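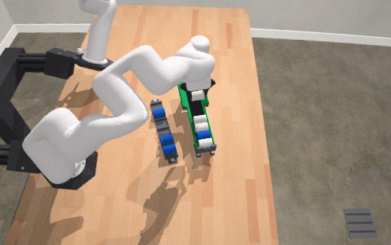 Rendered scene: a robot arm beside a long wooden table.

How to get tickets for a club concert when the first sale is already finished

Many people see "sold out" and close the page. I did the same for years. Later I learned that a small venue nearly always releases more tickets before the show, and you can catch them if you are a little patient. I explain it with the Ovell, a club with 331 standing places, where I go most often.

1. Register with the venue and also with the band. The two mailing lists get different tickets. When Štefánia Ondrejka played at the Ovell in January, the band list received its own code, and the venue list did not know about it.

2. Join the waiting list the same day. On the Ovell page the button is under the price table, quite small. You must confirm by e-mail, so look also in the spam folder.

3. Check the page again ten days before the show. Places which were kept for the record label and for guests come back to sale then -- not always, but often enough. For the Grelden concert I counted 19 new tickets in one evening.

4. Save your card details before. A returned ticket stays in your basket for 10 minutes only, and if the bank asks for a code, this time goes quickly.

5. Use only the official resale. The price there can't be higher than the original one plus the fee. Do not buy from strangers in comments under the event. A screenshot of a ticket is worth nothing, the code changes when the ticket is moved to a new name.

6. Ask at the door. The box office opens one hour before the support act. Bring cash and stand on the left side, the right queue is for people with tickets.

If you need a seat or a place for a wheelchair, don't use the waiting list at all. Write directly to the club, they keep these places separately.

Balcony tickets at the Skála work differently and I will write about them in another text.

Bořivoj Štefanec, 12 October 2023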